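01/06/2024

I have been replaying Isley on the PC port, mostly to see whether the February patch did anything about frame pacing. It did, up to a point. At 1440p with the cap off, the opening canyon runs at almost 200 fps on my machine, and the old hitch at each checkpoint is gone. Saving still stalls the main thread. You can hear it in the music before you notice it on screen.

The port is by Lallix, who also handled Toria. Both games use the same config layout, so the edits that worked there work here. Set the shadow cache to 823 MB or lower. Any higher value is ignored and the game falls back to the default without logging it.

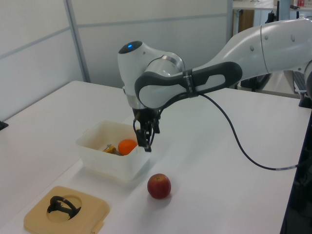 Hưng Kiều wrote in to say the cache line is only read if the file is saved without a byte order mark, and that Notepad had been adding one to his. I checked, and he is right. Use an editor that lets you pick the encoding.

Mouse input is the other weak spot. The game samples it once per frame, then smooths it, and the menu slider only changes the second step. Setting the smoothing value to zero in the file removes the drift when you stop turning. Controller input takes a different path and was fine at launch.

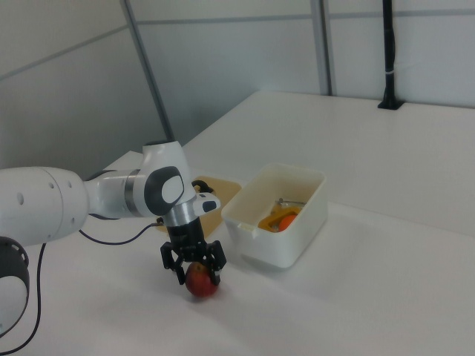

Field of view is stored as a vertical number, so 100 in the menu is much wider than 100 in most shooters. I settled on 74. The weapon model does not scale with it, and past 90 the Murakami rifle starts to show the open end of its stock. It is a cosmetic problem and I have stopped looking at it.

Load times are short from an SSD. From a hard drive the third chapter takes long enough that the hint text cycles twice.
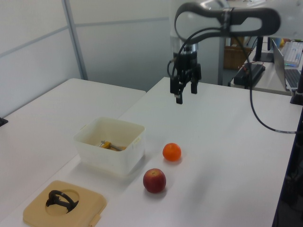

## Saves

Old saves carry over, with one catch. Anything made before build 229 loses its custom key bindings on first load, so write them down or copy the bindings file somewhere else. Cloud sync does not include it.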